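Notebook, Ollasville shop
September 2021

Sourdough starter for the rye loaves, continued from the July pages. The old jar is still going. Fed it at the usual ratio, then split it: half on the Hellwood flour, half on the Nasution flour we have been using all year. Same water, same scale, lids set on loose. The Hellwood half smells sharper, a bit like green apple. The Nasution half is milder and has larger bubbles up the side of the glass.

Weighed out 230 g of each into clean bowls for the test dough. Salt went in after the rest, the way the Flimedon recipe has it. The Hellwood dough took more water than I expected and was still stiff when I turned it over. Did not add more. I want to see how it bakes as written before changing anything.
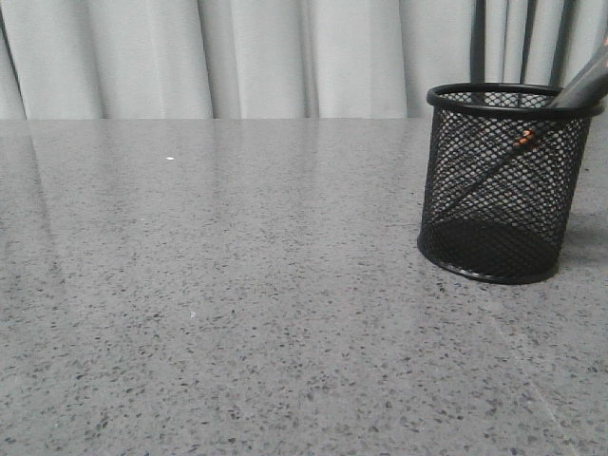

Orest Bilyk thinks I am feeding too late in the day and that the sharp smell comes from the jar going hungry overnight, so the flour may have little to do with it. He would run both jars on two feeds a day for a week and only then compare. He also asked whether the Hellwood bag was opened before the hot spell.

It was. The bag has been open since July, folded over and clipped, on the shelf by the oven. That was a poor place for it. I have moved it to the cold room and will open a new one for the next round. Two feeds a day is fine with me, early and late, and I have put a sheet on the cold room door for initials.

Bake notes. Both loaves went in together on the lower deck. Hellwood: tight crumb, good color, slight gummy line at the base. Nasution: more open, crust a shade pale, sliced clean the next morning. Could be the proof and could be the flour, can't tell from one bake.

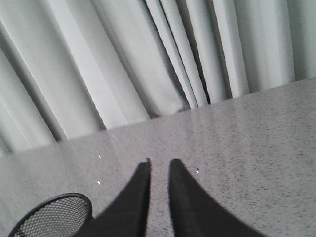
For the next round I will hold the proof at the same temperature for both and write down the times, which I failed to do here. Also try the Hellwood with a little extra water, up to 4 percent. Bannetons need brushing out. Rye is sticking in the seams again.

Still to order: parchment, a second probe thermometer, lids for the tall jars.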